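The Pillow Situation

02/09/2025

I own four pillows and trust one of them. The other three came with the apartment in the sense that I moved in with them, having moved out of the last place with them, and at no point in between did I ask whether any of them still did the job of a pillow.

Then I woke up on a Sunday with a neck that only turned left. I spent breakfast facing the wrong window. By lunch I had decided to become a person who knows about pillows, and I have been insufferable ever since. Tyson Bélanger, who has the misfortune of working at the desk next to mine, has asked me twice to stop saying "loft."

Loft is how tall a pillow is, by the way. Sorry, Tyson.

What I bought

I started at the top, because that's where the search results start. The Tevum is $227. For one. It comes with a small booklet about the night, and I don't mean a booklet about how to use the pillow at night. I read all of it standing in the store and put it back on the shelf with great care.

The Druvberg is $59 and comes rolled up like a sleeping bag. You are told to give it up to 109 minutes to reach full height. I don't know who was in the room when they settled on 109. I set a timer anyway, and it went off while I was in the shower, so I can't tell you what happened at the crucial moment. When I got out, there was a pillow on the bed.

It is plump. I'll give it that. It is so plump that the first night I felt I was being presented to someone. The second night I slept on the very edge of it, where it slopes off, and that was better. By the fourth night the middle had started to cooperate.

The dent business

Pillow people (there are forums, and I have read too much of them) love a dent. You press something into the middle, you look at how the fabric pulls in around it, and then you take it away and wait. Slow recovery means one thing and fast recovery means another, and the two camps do not speak to each other. My own method had been to punch it and go to bed.

I have come around on the dent. A fist is too wide to learn much from. Something narrow and hard is a lot more informative, and a metal tool head does nicely: the cover puckers, the wrinkles run outward, and you get a fair idea of how much filling is under there and how willing it is to move over. My old pillows, given the same treatment, simply let you through to the mattress. One of them made a noise.

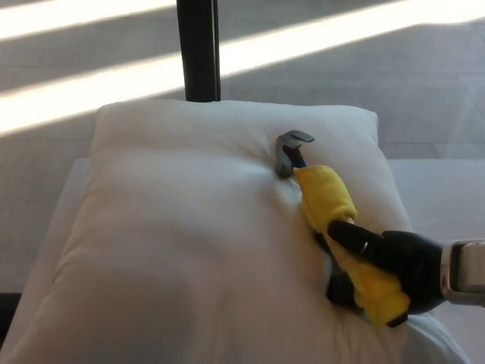

Washing the old ones

Since I was not about to throw away three pillows on the advice of strangers, I washed them. The tags had long since gone blank, so I guessed at warm. Two went in together to keep the drum balanced, and the third went in later with a bath towel for company.

They came out looking like wet oatmeal in a bag. Everyone says to dry them with tennis balls. I don't play tennis. I used a pair of clean canvas sneakers, and for most of an afternoon the apartment sounded as if someone was falling down a very long staircase. My downstairs neighbor turned her music up, then off, and then I think she went out.

Two of the three are better. They have corners again. The third has gathered all its filling into one end, like a sock with an orange in it, and is now what I kneel on when I clean the bathtub.

Covers

I bought plain white cotton ones from Saragih, with a zipper, two to a pack. They fit the Druvberg with a bit of a struggle at the last corner, where you have to hold the thing under your chin and shake. The old pillows swim in them. I fold the extra under and don't think about it.

My neck turns both ways now. I can't say for certain the pillow did it, as I also stopped reading in bed with my head wedged against the wall. Tyson thinks it was the wall. He sleeps on a folded sweatshirt and feels great.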